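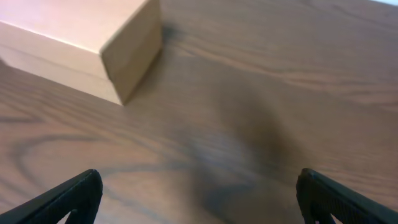 The hardest part of robotics club, the captain told me before I'd even put my bag down, is agreeing on what "picked up" means. Does it count if the box only tips? If it drops after a second? They argued over that for most of August, and the rule they landed on is that it has to stay up for 3 seconds.

I'd come by the Skalen after-school club to hear how they were getting ready for the Jolletti Cup, and I stayed way longer than I planned (sorry, dog!). The team has six students, one arm they call Tivine, and a whole lot of opinions. The captain does most of the driving. "I used to yank it around like a video game," she told me. "Now I go slow, and I still mess up the turn at the end."

Their plan is to have the arm learn from runs the students drive themselves, and so far they've saved 309 of them. I asked if that was boring. "Oh, totally," said the teammate who keeps the log, laughing. "But then you watch it try on its own and you're screaming at a box."

A plain box, too! Two-finger gripper, wooden table, go. The captain wants to move on to mugs before the contest. The log keeper thinks that's nuts and would like everyone to fix the grip angle first, and they went back and forth on it while I ate their pretzels.

Their coach, who learned all this on an old Daza kit, mostly stays out of it. "They'll ask me when something smokes," he said.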